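Call for participants: desk and shelf arrangement study
Prernley, January sessions

Britora is looking for 20 adults to take part in a study of how people arrange small objects on a desk with a raised shelf. Items include tins, postcards and a small potted plant.
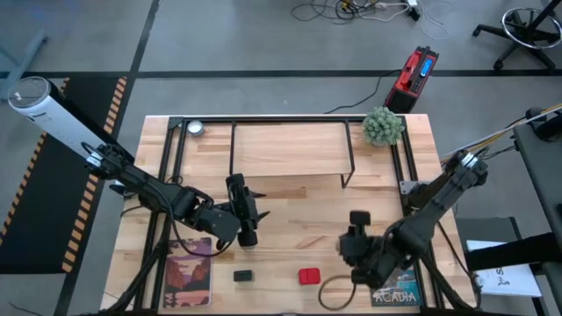
Each session consists of 5 tasks. Participants place items on the shelf or the tabletop according to a written layout, then repeat the task using a layout of their own. Spoken comments are noted by the session lead.

All tasks are done standing. Shelves are labelled and must stay in their marked position. 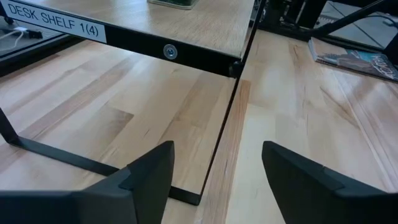 Uriel Garrido: the written layouts take longer than you would expect, so read the whole sheet before picking anything up.

Applicants must be 18 or over and able to read printed instructions in English. No experience is needed. People who took part in the Clesa study cannot apply. 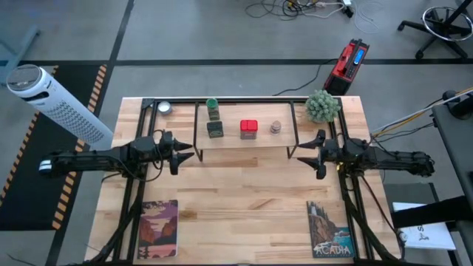

Sessions run on Thursday from 9.30 am. Travel within Prernley is refunded on production of a receipt. To apply, write to Aoi Hosoda, stating your preferred hand and any reach restrictions, in no more than 500 characters.

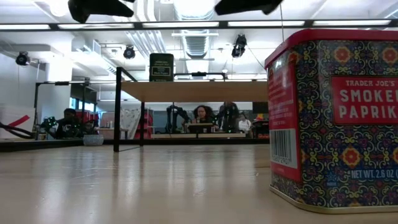
Smoked paprika tin on the wooden tabletop, Prernley.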